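## 4. 卓上に出てきた電源タップと、机の使われ方

### 4.1 床の話から机の話へ

前の章では壁のコンセントと床の配線の話ばかりしてしまったので、ここからは机の上に移ります。じつは調査を始めたころ、私は机の上の電源タップをまともに見ていませんでした。Kokportの共同作業室Kisikに通っていた目的は、壁際の席と中央の席でどちらが先に埋まるかを調べることで、タップは床を這っているもの、つまずくもの、という頭しかなかったんです。ところが2月の調査で観察メモを読み返していたら、「タップを手前に引いた」「タップの上にノートを載せた」「タップを隣に押しやった」という書き込みがやたらと目につきます。観察メモは全部で169件。そのかなりの部分で、電源を取ること以外の理由でタップが動かされていました。これは面白いぞ、ということで、急きょ一節を立てることにしました。

共著者のNisha Joshiは最初かなり懐疑的で、「邪魔だから動かしただけでしょう」と言っていました。まあ、そのとおりではあります。ただ、邪魔なものをどこへ動かすかには、その人が机のどこを自分の作業場所だと思っているかが出ます。マグカップや筆箱は自分のものなので、どこに置いても本人の自由です。タップは共用で、しかもコードでつながれているから遠くへはやれない。この中途半端な不自由さのおかげで、タップの位置は机の上の「縄張り」をわりと素直に写してくれるのではないか、と私は考えました。

### 4.2 調べた机とタップ

対象にしたのは、Kisikの中央に並ぶGostaという机です。天板の幅は140cm、二人で横に並んで使うことを前提にした寸法で、実際には一人で使っている時間のほうが長い机でした。天板の色は淡い灰白色。施設の人に聞くと、明るく見えるようにと選んだ色だそうです。たしかに明るいです。明るいのですが、後で書くように、白いものを置くと見えにくくなるという副作用がありました。

観察した机は9台です。奥の大机も入れるかどうかは最後まで迷いましたが、寸法も使われ方も違いすぎるので外しました。大机のメモは付録に回してあります。

タップのほうは、いわゆる細長い直方体のものから、端が丸く膨らんだもの、上に何か立っているものまで、いろいろでした。私たちはこれを形で細かく分類しようとして、見事に挫折しています。Kiran Thakurが作ってくれた最初の分類表は、口の並び方、端の形、コードの出る向き、表面の仕上げまで欄があって、一台記入するだけでお茶が冷めるような代物でした(本人も途中で笑っていました)。最終的に残したのは、「平たいもの」と「高さのあるもの」という、ごくおおざっぱな区別だけです。机の上の動きを説明するには、これで足りました。

記録には、以前の収納調査で使ったGargシートを流用しました。天板を上から見た簡単な枠に、物の位置と向きを書き込むだけの紙です。もともと台所の作業台のために作ったシートなので、「火から遠い/近い」という欄が残っていて、机の調査ではずっと空欄でした。消せばよかったのですが、印刷してしまった後だったので。協力してくれた利用者には、お礼として1000円分の飲み物券を渡しています。

### 4.3 平たいタップは下敷きになる

まず平たいタップから。これは本当によく物の下に入ります。ノートの下、上着の下、食べかけのパンの袋の下。上面が平らだと、人はそこを天板の続きだと思ってしまうようです。利用者のひとりは、資料を斜めに立てかけるのにちょうどいいと言って、毎回タップを書見台の代わりにしていました。なるほどと思って私も家でやってみたんですが、ページをめくるたびに差し込んだプラグに当たって、あまり快適ではありませんでした。使う資料の厚みによるのかもしれません。

下敷きになったタップには困ったことがひとつあって、次に来た人に気づかれないんです。机の片側に人が座り、反対側が空いているとします。後から来た人は、空いた側に座る前に電源を目で探します。タップがノートの下にあると、見つからないので別の机に行ってしまう。あるいは「すみません、電源ありますか」と声をかける。声をかける人は、私の予想よりずっと少なかったです。みなさん、黙って隣の机を見に行きます。

この「黙って隣へ行く」動きは、Gargシートでは拾えません。机ごとの紙なので、来なかった人のことは書けないんですね。そこで途中から、欄外に矢印を描いて、立ち止まってから去った人を残すようにしました。前半と後半で記録の密度が違うのはこのためで、件数の比較は控えています。

### 4.4 高さのあるタップは境界になる

さて、もっと話したかったのはこちらです。高さのあるタップは、下敷きになりません。なりようがないです。上に物を載せられないので、利用者はよけて使うことになります。すると、よけた先がそのまま机の区切りになっていきます。

図1に挙げたのは、机の上の白いタップです。細長い本体の一方の端が丸く広がっていて、その近くから背の高い白いポールが斜めに伸びています。ポールは上にいくほど太く、表面はつや消し。本体の上面は平らで、こちらには少しつやがあります。天板も淡い灰白色なので、全体に白っぽいなか、差し込み口の暗い溝だけがはっきりしています。

私はこの「溝だけが見える」感じがとても気になりました。利用者に「このタップのどこを見て電源だと分かりましたか」と聞くと、形の話をする人はあまりいなくて、「穴が見えたから」と答えた人が目立ちます。当たり前といえば当たり前ですが、白い机に白いタップを置くなら、口の向きがかなり大事だということになります。溝が見えない角度に座った人にとっては、白い机の上に白い棒が立っているだけなので、電源かどうか一瞬迷うわけです。実際に「照明かと思った」「書類を挟むもの?」という声がありました。

Nishaはこの点について、白いタップをやめて色のついたものにすればいい、という立場です。私は反対で、机の上が色とりどりになるのは利用者が嫌がるんじゃないかと思っています。聞き取りでも、Kisikを選ぶ理由に「机がすっきりしているから」を挙げる人がそれなりにいました。タップを目立たせたい気持ちと、すっきりさせたい気持ちは、同じ人のなかでも平気で同居しています。朝は「どこにあるか分かりにくい」と言っていた人が、夕方には「白で統一されていて好き」と言うんですから、聞いている側は忙しいです!

### 4.5 線の逃がし方

コードのことも書いておきます。タップから出る線をどちらへ逃がすかは、机の使われ方をかなり左右していました。線が机の奥へ抜けていれば、手前は広く使えます。線が横へ抜けると、そちら側の人は肘のあたりに線を感じながら作業することになって、だんだん椅子ごと反対へ寄っていく。椅子の位置まで動くとは思っていなかったので、最初に気づいたときはメモを二度見しました。

細い線なら気にならないかというと、そうでもないようです。太い線は存在感があるので最初によけておく。細い線はそのまま作業を始めて、あとで本の角に引っかけて気づく。聞き取りで「いつの間にか手首の下にあった」と言われたのは、細いほうの線でした。白い天板の上の白い線はさらに見つけにくく、腕時計の留め具に絡めた人もいました。怪我はありません、念のため。

Kiranは線の逃げ方を角度で記録しようと提案してくれたのですが、机に向かっている人の横で分度器を当てるわけにもいかず、これは見送りました。代わりに「奥」「横」「手前」の三つで書いています。手前に垂らす人はめったにおらず、いたとしても充電しながら膝の上で端末を使っているときでした。

### 4.6 動かす人、動かさない人

タップの位置を変える人と変えない人の違いについては、まだうまく言えることがありません。常連は動かし、初めての人は動かさない、というきれいな話を期待していたのですが、データはそこまで親切ではありませんでした。常連でも絶対に触らない人がいます。理由を聞くと「共用のものだから」。逆に、初めて来たのに座るなりタップを机の真ん中から奥へ押しやる人もいて、理由は「家でもそうしているから」でした。

ひとつだけ傾向らしいものがあるとすれば、二人で使うときの遠慮です。知らない人同士で並ぶと、タップは真ん中に置かれたまま、どちらからも触られなくなります。差し込み口が片方に向いていて、反対側の人が手を伸ばしにくそうにしていても、向きを変えようとはしません。プラグを差すときだけ小さく会釈して、腕をぐるっと回して差す。この会釈が私は大好きで、Gargシートの欄外に会釈の印まで作ってしまいました。分析には使えていませんが、消すのが惜しくて付録に載せています。

高さのあるタップの場合、この遠慮がさらに強まるように見えました。立っているものがあると、その向こう側は相手の場所だという感じがするのでしょう。衝立とまでは言えない細さなのに、飲み物をその向こうへ置く人をほとんど見かけません。

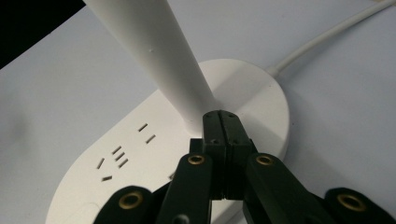

もっとも、飲み物に関しては「電源のそばに置きたくない」という別の理由も混ざっているはずで、縄張りの話だけで片づけるのは乱暴です。この二つを分けるには、電源ではない細長いものを同じ場所に立てて比べるのがよさそうだとNishaが言っていて、私も賛成しています。何を立てるかはまだ揉めています。私はペン立てを推していますが、Kiranによればペン立てには人がペンを入れてしまうのでだめだそうです。次の調査までには決めておきます。席の埋まり方との関係は5章で扱います。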